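Can it do the dishes yet? 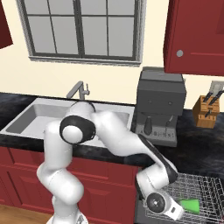
Simulated kitchen, real chore: the arm over the dishwasher rack.

Charmaine Mtshali has set her robot arm 1,000 goes at the dishwasher, all of them in a kitchen made of software. It got something into or out of the rack on 91 of the first 100, then sulked over anything flat or wedge-shaped. Real plates come next, at Sorkosell's test flat, where Sun-ja Lim has bought 50 cheap ones and a good broom.

Drying up, wiping down and finding the lid that fits are still yours, I'm afraid – and so is the espresso machine. Members can read the January test notes at the front desk.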